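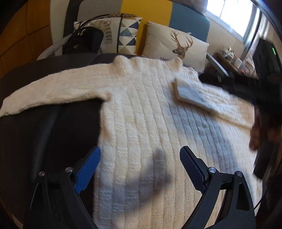

2 min read

August 11, 2021

Grasp point proposals on knitwear, continued. Garment is the cream cable-knit, laid flat on the dark grey surface with the left sleeve out straight and the right sleeve folded across the body.

Segmentation first. Contrast against the grey is easy and the outer contour closes without tuning. The cushions at the collar end are the trouble. One of them is cream and the mask leaks into it where the collar tucks in. Raising the colour weight made it worse, so I put it back and masked on depth step instead. Threshold is now 11 mm in the Filtent config. Collar edge is still ragged.

Jaw shadow falls on the knit between the pads when the gripper is open and low. The fold detector reads the shadow border as a layer edge. Added the jaw outline to the ignore region and dilated it towards the shadow side. Crude – it depends on where the window light comes from. Needs a proper normals check.

Cable ridges: Berker planner scores them as small folds and returns far too many candidates. Capped the list at 2000 before ranking, then smoothed along the ridge direction. The folded sleeve edge now comes out above the ridges. The turned-up cuff does not, and I have not found out why.

Hands in view. A moving hand near the sleeve smears across the depth map and the tracker drops the sleeve label. Frames with a hand over the garment should be skipped for contour fitting but kept for timing. Flag added in the Skulico loader, off by default.

Log for this setup is run 2309. The Palamarchuk branch has the ignore region and the loader flag, but the depth threshold is only on my machine until the config merge.

To do:
cuff ranking, compare the 2 scoring versions on the same log
normals check for shadow borders
rename the flag, current name clashes with the old viewer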